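November 28, 2022

Up before six to finish the water bill letter. They have charged me for 2,000 gallons a month that never went through this house, and I wanted it in the mail before the rates change in February. Stamped it and walked it down to the box on Kundell Street. Cold, no wind. Came back and had oatmeal.
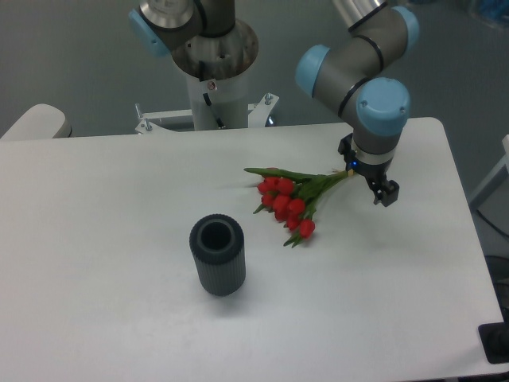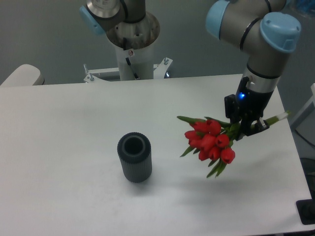
Then the boiler. It went out again during the night, the second time since we got back. I called Fletcher Donnelly and he came a little after 9, looked at it for a few minutes and said the igniter is worn out. He can get one from the supply house in Stumora but not until the end of the week. He cleaned the old one with a bit of emery cloth and got it lit. If it goes out I am to hold the reset for a slow count of 12 and then leave it alone. He wouldn't take any money for the visit. I gave him the jar of pears.

While he was down there he looked at the oil tank and said the gauge sticks. So I may have less oil than I thought. I dipped it with the yardstick after he left and it came up a little under half. Will order early.

Spent the rest of the morning on the back bedroom. The old paper comes off easily on the outside wall and not at all on the closet wall, where somebody painted over it. Three layers in places. The bottom one is a green stripe that must go back to when the Pirihi Road houses were first built. I kept a strip of it in the desk. My shoulder is sore from the scraper and I quit at lunch.

Soup, and the end of the rye bread.

Mirko Carbone called about the car. The estimate is $1,180, most of it for the rear brakes and a line that has rusted through. I asked if it could wait until spring and he said he would not drive it that long. Told him to go ahead. That is the money for the bedroom floor, so the floor will have to stay as it is under the rug. He needs the car for two days. I can walk to everything except the dentist, and I have moved the dentist.

Wrote to Ellen in the afternoon, two pages, mostly about the house. Asked her again whether she wants Mother's sewing table, which can't stay in the hall forever. Paid the phone bill. Dark by the time I brought in the wood.

Read forty pages of the canal book. It is slow going, all lock tolls and lawsuits, but I want to get to the part about the flood. Boiler still running when I went down at ten. Left the kitchen tap dripping to be safe.

Tomorrow: emery cloth, bread, call about oil, second coat on the closet door if it stays dry.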